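The Small Cabinet That Earned Its Bench Space

Bảo Hà has owned the same grey drawer cabinet through two house moves and one career change, and she will happily talk about it for as long as you let her. I know this, as I went to Mulcahy one morning in March meaning to write about mugs and came home with a notebook full of drawers.

She runs Kandine, a tiny shop that fits out tea corners for studios and offices, and her big belief is that a tea corner should have two things on it: somewhere for the mugs and somewhere for everything else. Tea bags, spoons, the good biscuits, the takeaway menus (she keeps 25 of them!) all go behind a drawer front. The mugs stay out where people can grab them.

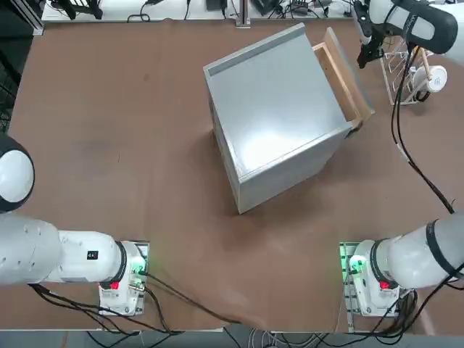 Start with the drawers

Pull a drawer out before you buy, Bảo says, and look at the inside first. She loves a wooden drawer in a plain grey body, partly for the colour and partly for the sound it makes going home. She paid $109 for hers at the Karkum markets and spent another $30 on handles, which she considers the best money in the whole project.

Height matters too. A low cabinet leaves its top free for a tray, and she'd much sooner have that than a third drawer. If yours sticks, rub a candle stub along the runners and work it back and forth a few times. Mine had been jamming for years and it took me all of ten minutes. 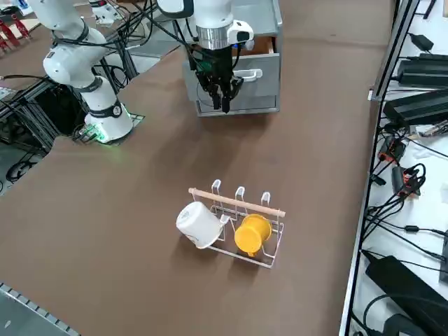
Mug racks are where Bảo gets really excited. She has tried wall pegs, stacking trees and a heavy timber thing from Sestirix that she still describes with a shudder, and she keeps coming back to white wire. It's light enough to lift with one hand when you wipe the bench, and it doesn't fight with whatever you put on it. A yellow mug beside a white one is all the colour a brown tabletop needs, and with the rack set well forward of the grey drawers there's space to reach for either without knocking anything.

She's firm about numbers, mind you. One mug per person and a spare for visitors, with the rest in a cupboard. My own kitchen has some 30 on open shelves, and I've started on the culling. The chipped ones went first, then the conference ones, and I'm still arguing with myself over a souvenir from Hobart with a wonky handle.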